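Replacing an interior door in a rental unit: who pays, and does the new door have to match?

Posted in Tenancy and Housing > Repairs and Alterations
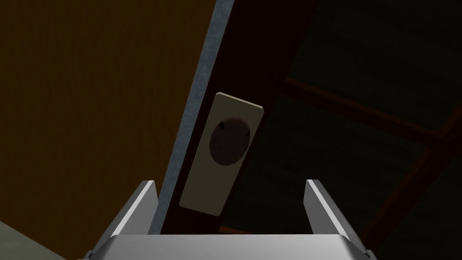

I would be grateful for guidance from members familiar with residential leases. My household rents the upper unit of a two-family building managed by Ayala Property Services. In May the door between the hallway and the rear bedroom began to bind against its frame. By the following month it could not be closed without force, and the latch no longer met the strike plate. I reported the matter in writing and received a reply stating that interior doors are "tenant-maintained fixtures" under section 16 of the lease.

I have read section 16 several times. It says that the tenant shall keep the interior of the unit "in clean and serviceable condition, ordinary wear excepted." Doors are not mentioned there or anywhere else in the lease, apart from a clause forbidding us to change the entry locks.

A contractor, Brunton Carpentry, has inspected the opening at my request. Their written opinion is that the frame has moved out of square and that planing the door would be a temporary measure. They have quoted $715 to reset the frame and hang a new door. The manager has said that I may proceed at my own expense, provided the new door matches the others in the unit. The existing doors are an older pattern that the local supplier no longer carries.

I wish to know whether the manager's reading of the lease is a usual one, whether I may deduct the cost from rent if it is not, and whether the requirement that the door match is reasonable. We have lived here for three years and have never been late with a payment. I would prefer to keep relations cordial.

Posted by Hallway Tenant

2 replies

Arne Kramer
Member, Tenancy and Housing

The answer to your first point depends on the cause of the fault, and your contractor's letter is therefore the most important document you hold. A clause requiring a tenant to keep the interior clean and serviceable is ordinarily read as covering housekeeping and damage done by the household. It is not ordinarily read as covering movement in the building itself. If the frame is out of square, the trouble lies in the wall or the floor beneath it, and the door is merely where it shows.

Please ask Brunton to add a sentence to their letter stating whether, in their opinion, the movement could have resulted from use by the occupants. Carpenters are sometimes reluctant to give an opinion on cause, but most will say plainly that a frame does not rack from being opened and closed. Send a copy to the manager with a short cover letter. The letter should give the date of your first report, quote section 16 in full, and ask the manager to identify the words on which the refusal relies. Set a date for reply and keep proof of delivery.

On deduction, I would urge caution. Some states permit a tenant to repair and deduct, and those that do generally attach conditions: written notice, a waiting period, a ceiling on the amount, and in many places a requirement that the defect affect health or safety. A bedroom door that will not latch may or may not meet that last test. A door that can trap a person in the room is a different matter, and if it has ever stuck while someone was inside, you should say so in writing. Withholding rent without following your state's procedure exactly can expose you to an eviction filing, even where the underlying complaint is sound. Your state or county housing office will be able to tell you which rule applies. You have not said where you live, so I cannot.

As to the matching door, a landlord may reasonably ask that an alteration be in keeping with the unit. A landlord may not reasonably ask for a product that cannot be bought. I would propose a door of the same size, the same finish and a similar panel layout, and attach the supplier's sheet. Obtain approval of that specific door in writing before any work begins. You should also settle who will own the door when you leave, and whether its cost may be set against any later claim on your deposit.

If you do end up paying, keep the old door. I have seen a departing tenant charged for the "missing" original. Store it flat, or on its long edge, somewhere dry — the manager may also prefer to take it away, in which case ask for a receipt.

Finally, it would be worth walking through the unit with a level. If other openings on the same side are out of true, the owner will want to know for reasons that go well beyond one bedroom.

Tipene Cosgrove
New member

Same problem in our last place. We took the door off, planed 2 mm from the latch side, moved the strike plate down and it was satisfactory until we moved out. The hinge screws were loose as well, so check those first. Longer screws in the top hinge will often pull a sagging door back up and the cost is negligible.

I cannot comment on the lease. Our landlord was a relative.

Reply from Hallway Tenant

I thank both members. The top hinge screws have been checked and are tight. Brunton has agreed to amend its letter and I will send it to Ayala with the cover letter Mr. Kramer describes. The door has stuck once with my mother inside the room, in the evening, and I had not thought to mention this in my report. It will be included.

The level has shown that the bathroom opening is out as well, though to a lesser degree.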